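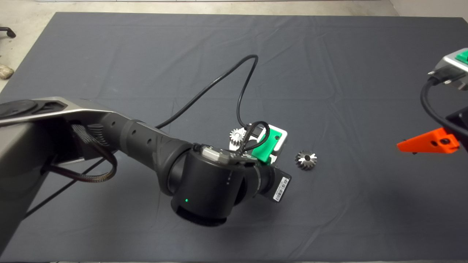

Reviewed by Leanne Osgood

Print this page | E-mail this page

Our robotics club at Wudside has had the Koveo gear handling kit on the go since September, and I can't remember the last time the room was this keen to stay past 5 pm! It's a box of metal gears, a set of task cards and the print files for gripper fingers. You supply the arms. We already had ours (students only, no experience needed, most of them had never programmed anything bigger than a line follower), so the $745 for the kit was our whole spend.

The gears are lovely. Proper metal, good crisp teeth, and enough weight that a sloppy grip shows up straight away. The spur gear is the friendly one, as you can grab it and hold it upright without much fuss. The bevel gear is a little terror. It lies flat with those angled teeth fanning out, and finding a place to grip took my lot 7 goes at the finger shape before they were happy. I loved every minute of it.

We print the fingers in bright green and orange, which makes it easy to call out "orange, back off a bit!" across the bench. The files opened without trouble and the students were changing the tip angle by the second session. One finger can take up to 2 hours on our old Riketti printer, so start them before everyone arrives.

A few grumbles. The task cards assume your gears are sitting on a hard bench, and we work on a big dark grey cloth. It's great for seeing shiny parts, but it wrinkles, and a wrinkle will tip a gear just enough to spoil your height setting. Smooth it out every time. There's also nothing in the booklet on cable routing, and with a gripper at the end of an arm you really want a page on that. Ours loop all over the place and we've had to work out the slack ourselves.

Would I buy it again? Yes, in a heartbeat. We're putting our name down for the Mridha challenge next, spur gear round first, and the bevel round if the new fingers hold.

Contact us | © Wudside Robotics Club | Back to top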